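Search this notebook
Go

3 August 2023 – open day, Druvstead room

Doors at 2, first group already waiting. Laundry sorting on the hand gripper for the public, Tarus arm stayed on the Jarkstead bench all day (fault from February is back, see the other book). Signed in 122 visitors, we'd printed 200 handouts so plenty left.

Demo as planned: pick one thing out of the pile, hold it up, let go, hand the tool over. Kids much better at it than the grown-ups. Most people squeeze too early and push the cloth away insted of closing on it.

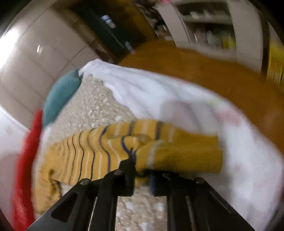 Page last changed: 3 August 2023, rev 2

Striped sock is the one to start people on. Pinch it midway, fabric bunches up between the fingers and they can see they've got hold of something. White cloth is harder, folds everywhere, people grab two layers and don't notice.

Asked a lot: how many tries before a machine can do it alone. Said we don't know yet. Khasawneh handout has a number on page one but it's for towels only, shoud say so in the next print.

To do
- slots of around 60 seconds each, no longer, queue got silly
- recheck finger bolts before next session
- slower hands!! put it on the sign, half the clips will be smeared

Shares 2 | Comments 0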